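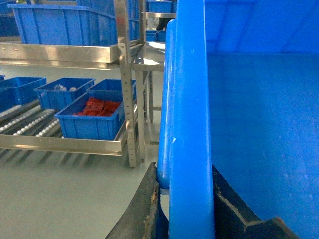
Closed hazards should come out of the log, according to Takeshi Hamada, and anyone who wants to see them can go dig up the old meeting minutes.

Help > Safety Engineering > Hazard Logs
Print this page | E-mail this page
Posted January 2020 by Chie Kaneko

Do closed hazards stay in the hazard log?

I inherited the log for a conveyor line we supply to Relbridge. It has 244 entries, and 200 of them are closed. Takeshi wants those deleted before the design review so the spreadsheet will "look healthier." I have seen the minutes. One set is mostly a discussion of parking. Can I delete closed entries, or will I regret it in August when the assessor turns up?

Answer from Shadi Nassar

Keep them. Closed means you decided the risk was acceptable on a given day with a given design. Change the design and that decision is up for grabs again, which is hard to notice if the row has gone to live with the angels.

Filter the view for the review and leave the master copy alone. For each closed row, make sure you can find:

- what the control was
- the test or analysis that backs it up
- who signed, and on which issue of the drawings

If the evidence column says "discussed with Bob," reopen it. I once went through a log at Plorano where a third of the closures came down to a conversation in a hallway, and the man on the other end of the conversation had retired to raise goats.
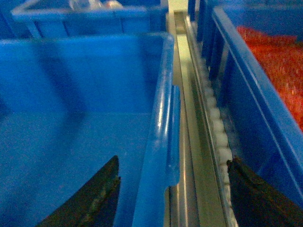

We reopened every one of those and most closed again inside a week, properly this time. A few didn't, and one of them led to a new interlock. Also, don't reuse the ID numbers. Your fault trees point at them.

Answer from Impi Tuominen

Agree with Shadi. Ours is over 4000 rows and still opens, eventually. Get coffee.

I'd add a "transferred" status. We had 3 hazards marked closed that had just been handed to the customer as a line in the manual. The customer hadn't been told.

Answer from Anel Nel

just hide the rows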